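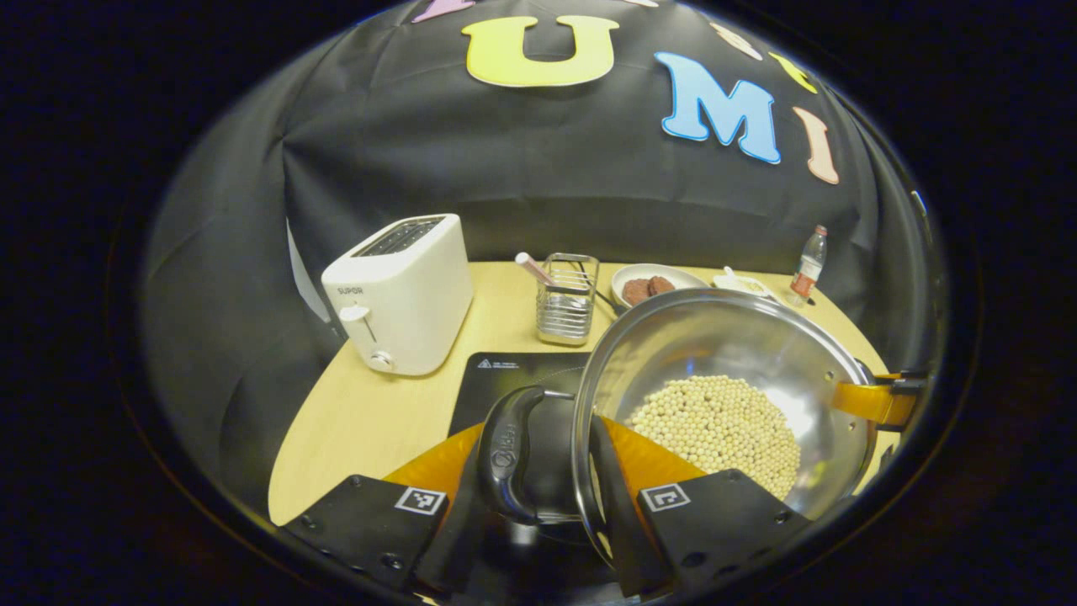

1/20/20

Hello again from the Ukideck breakfast club! I promised in the December newsletter that I'd write up how the little breakfast corner came together, and then the holidays ate me alive, so you're getting it now with a mug of coffee next to me and crumbs in the keyboard.

The short version is that we finally stopped serving breakfast off the windowsill. If you came to any of the fall mornings you'll remember the windowsill. It slopes. We lost an entire jar of plum jam to that slope and I still find sticky bits on the radiator when I put my hand down behind it.

So now there's a proper table, pale wood with a rounded front edge, and I'm much too fond of it. The rounded edge was my one demand. I have walked into the corner of every table I've ever owned, always the same hip, and I wasn't going to do it again at seven in the morning in front of guests. Damir Omerović found it for us through the Soriano secondhand place and drove it over himself, in the rain, with a blanket tied around it - thank you, Damir, and you still have our blanket, or we have yours.

Behind the table we hung the big black cloth. It was meant to be temporary, just to hide the wall where the old shelves came down (the filler is a completely different white from the paint and it looks like a map of somewhere). But then the foam letters went up on it, the pastel ones, and suddenly it was a backdrop and I didn't want it gone. Pinning them was an evening's work. Cut-out foam letters will not stay level for anyone. I'd get the yellow U just right, step back to admire it, and find that the M had other ideas. I've decided I like them a bit crooked. The cloth has wrinkles in it too and I did own a steamer at some point, but I haven't seen it since we moved.

Now the toaster! It's a plain white two-slot Supor with one lever and one knob on the front, and that suits me fine. I had a whole speech ready for anyone who wanted a bigger one with a screen. Two slices at a time does mean a bit of a line when everyone turns up together, but people talk in a line. I met two of my favorite regulars waiting on rye bread. Please start with the knob low, especially with the raisin loaf, and work your way up. You can always toast it again.

A few of you have asked where the forks went. The plastic cup is retired and we've got a wire holder now, stainless steel, which lives toward the back of the table next to the toaster. I wanted something that wouldn't hold a puddle in the bottom, and the bars take care of that. The thing with the pale pink handle lives in there too, so please put it back when you're done - it has wandered off to the sink more than once and I get a little frantic.

We're also using real plates. White, round, washable, no more paper. Small round brown things look very good on a white plate, I've noticed, and that covers most of what I know how to bake. Which brings me to the recipe some of you wanted, the oat rounds from the last morning. It's barely a recipe. Mash 3 soft bananas with 300 grams of rolled oats, a spoonful of peanut butter, a pinch of salt and whatever's left in the raisin bag. Squash them into patties with wet hands and bake at 350 for 13 minutes, then leave them alone on the tray until they're cool enough to pick up. They firm up as they sit. If you eat them straight away they'll fall to bits and you'll blame me.

The small shallow dishes are for jam, honey, or the seedy mustard if you're that sort of person at breakfast (Damir is). One spoon to a dish, please, and the spoon stays in the dish. I know I sound like my aunt.

Still on my list: a longer cord cover from Hondard, a second bread knife, and some kind of lamp for the dark mornings. Suster has one I like but it's out of stock and I refuse to pay the silly price on the other site. If you've got a lamp sitting in a closet, bring it along and I'll trade you for oat rounds. We also went through almost 900 napkins last year, so if you have cloth ones you never use, I'd love those too. They don't have to match. Nothing else does.

Next breakfast is at the usual time. Bring bread if you can, and a mug if you're picky about mugs. I'll have the coffee on early, and if somebody could pick up butter on the way I'd be very grateful, I forgot it again.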